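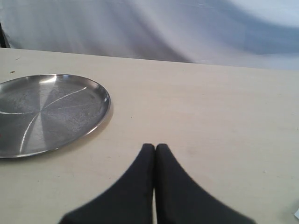
4. Discussion: plates, tables and the claim of a "neutral" setting

The Statden guidelines ask that table-setting studies use a plain, pale surface and plain tableware, on the grounds that such a setting does not sway where people choose to put things. We followed them, with a cream tabletop, a round stainless-steel plate and a pale cloth hung behind the table. We are not persuaded that the result is neutral.

Our first doubt concerns the steel. Mathebula ware is sold as plain, and so it is in shape, but a polished or brushed surface picks up whatever light is in the room. A plate that carries a bright streak (Figure 2) is hard to call featureless. The Skerureck survey treated steel and white china as equal for this purpose. It offered no test of the idea, and we could find none elsewhere.

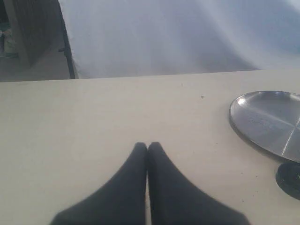 Figure 2. Round steel tray at the right of the table, with a black circular item close by.

The second doubt concerns cleanliness. The guidelines call for a "clear" table and leave the word undefined. Tiny specks remain on ours, and we suspect they remain on most tables described as clear in print. Whether a person setting a place notices them is an open question. Gerkoston reported no effect in 60 sessions, but all of these used the same table, and the result says little about any other.

Third, the rule that tableware should start near one side rests on 2 pilot rounds held in March. We kept to it for the sake of comparison. Of the 100 placements we recorded, 4 were dropped for reasons given in the appendix, and the rest show a drift toward the starting side that the guidelines would have us read as habit. It may equally be that people move a plate no farther than they must.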